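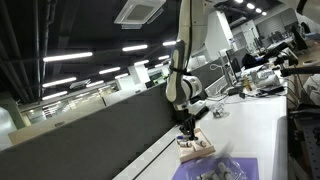

Figure 1. Two-finger gripper above the wooden tray, with bagged cylindrical parts on the mat in front.

4.2 Handling of small cylindrical parts

The Clurnel kit is sold by Gorano as a package for light sorting and tray loading. It comprises the gripper, a wrist adapter and a license for the grasp planner. We tested the planner in the version delivered in April and left all settings at their default values, apart from the closing force, which was lowered by one step after the trial runs described in Section 3.

Parts were presented in three ways: in a shallow wooden tray, in a clear plastic bag, and in a clear container. The tray served both as a source and as a target. Parts could stand upright or lie on their side, and the planner received no prior information on their pose. A total of 2126 grasp attempts was logged, of which 103 were stopped by the operator. Stopped attempts are counted as failures in all tables.

Upright parts were approached from directly above (Figure 1). For parts lying flat, the planner first aligned the fingers across the short axis. Planning took around 2 seconds per attempt, and the time did not depend on the number of parts in the tray. The bag proved harder. Reflections on the film led to false surface estimates, a problem also reported by Trnka and Ondrejka for the older Kustberg planner.

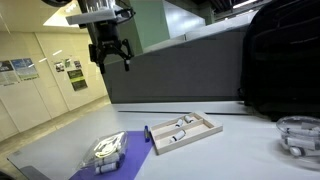
Figure 2. Layout with lidded container, tray and glass bowl; gripper open.

The second layout (Figure 2) adds a glass bowl holding parts similar to those in the tray. The vendor's manual lists transparent vessels as supported, with no limit on wall shape. In our tests the estimated rim height varied between attempts, and the planner often chose a higher approach than necessary. Recalibration after every 10 attempts reduced this spread but did not remove it. The inner dividers of the tray caused no comparable errors.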